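Prumeck Hand-Held Gripper – Demonstration Visits

Come and try one before you order

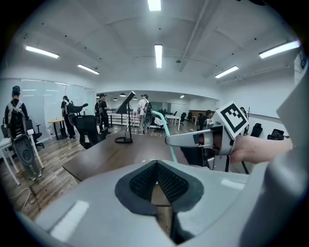

We've always felt that a gripper is a hard thing to buy from a page, however nicely the page is laid out, and so for most of our customers the story starts with a visit. You come to our floor at Banum, you put your hand around the grip, and you spend a good long while picking things up and setting them down again until you know whether it suits you. Bring your own parts if you can! Rowena Ambrosio, who looks after visitors, is especially fond of awkward ones.

A visit takes most of a morning. Rodel Layug begins with the backpack harness and gets the straps right for you (please tell him if it pinches – it's easily fixed), and after that you work at a table at your own pace. We keep the groups small, and you're welcome to watch the other tables for as long as you like. Lovely Panganiban goes over the recordings with you at the end, with coffee.

Our next open day is Jul 4, 2025, at the Banum floor. If that's a holiday for you and you'd sooner stay home, we'll be doing it all again in October, and private visits can be set up in between.

What comes in the demonstration kit
Two hand-held grippers, left and right
Marker cubes, already mounted
Backpack harness, adjustable
Spare finger pads
Carrying case

Order number: 3252
Kit with case: around 36 pounds
Loan period: up to 40 days

The loan kit is the same one we use on the floor, so it may have a scratch or two. Customers at our Porngate and Macapagal offices can pick it up in person, which saves the shipping.

To book a place, write to Noel Gatchalian at the visits desk or call extension 811. Let him know how many are coming, and whether anyone is left-handed, as we like to have the tables set up before you walk in. Parking is behind the building.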